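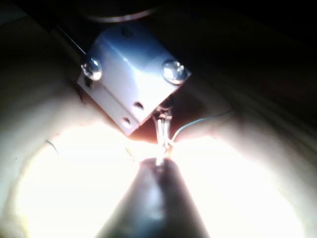 Zuletzt geändert: November, an einem Freitag

Ein Lob der kleinen Schraube

Zwei blanke Schrauben mit rundem Kopf in einem hellen Klötzchen, darunter dünne silbrige Beinchen, daneben ein blaugrüner Draht: Ich könnte ewig hinschauen! So etwas will ich in jedem Gerät finden. Mein Küchenradio von Bornine hat 109 Euro gekostet und ist rundum verklebt (verklebt!), wer da hineinwill, braucht ein Messer. Nobuhle Hendricks aus Stinow repariert seit drei Jahren Radios und flucht genau darüber. Ich finde, was sich aufschrauben lässt, gehört einem erst richtig. Also her mit den Schrauben, gern auch sichtbar, und bitte Kreuzschlitz.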